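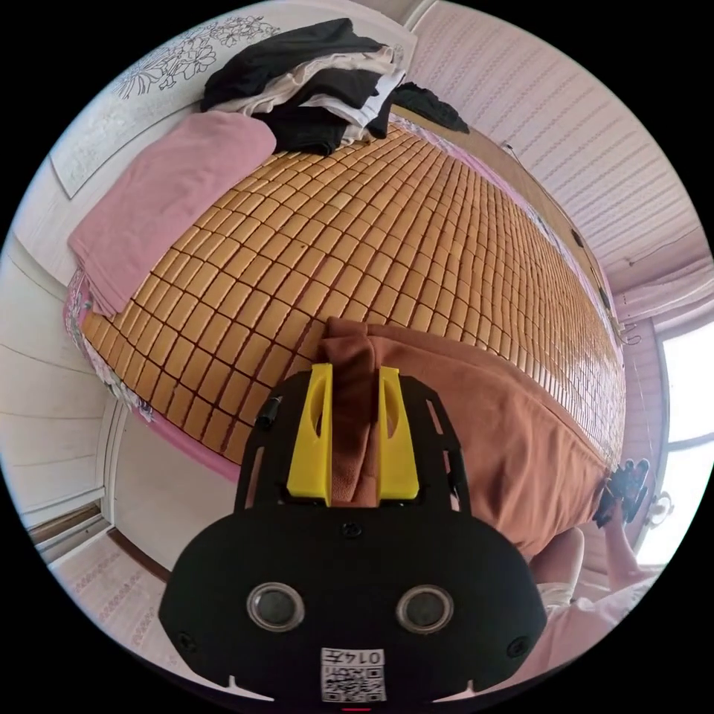 Tile mats in summer, worth it or not?

hakov39
Bought a Kulness tile mat, $290. Supposed to sleep cooler than a sheet. I'm not convinced. Anyone had one past September?

nandi_mtshali
Almost 6 years on mine. It's cooler. Folding laundry on it is good too, nice and firm.

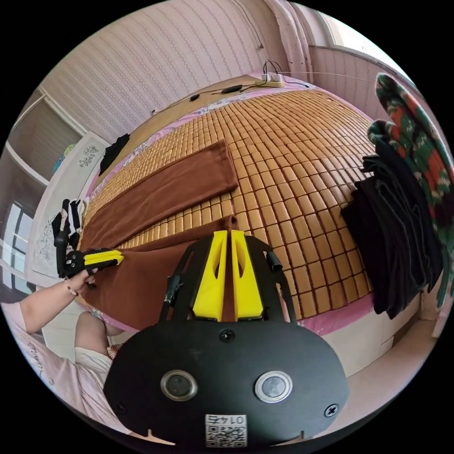
Trousers on the mat, pile beside them.

trenier2
Firm, sure. So is a table. I fold on the table and don't pay $290 for the privilege.

nandi_mtshali
Your table's the wrong height for trousers, mate. Lay them flat, leg on leg, then fold up from the hem. 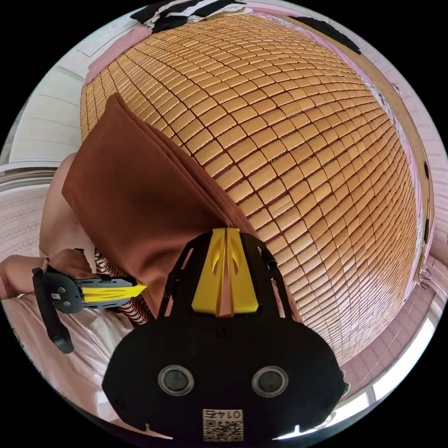
Then halve it again and it'll fit any drawer.

hakov39
Mine pinches arm hair. Does that stop?

trenier2
Nope. Get a cotton sheet.

nandi_mtshali
Never had that. Check the colour of the cord, the grey stuff is rubbish.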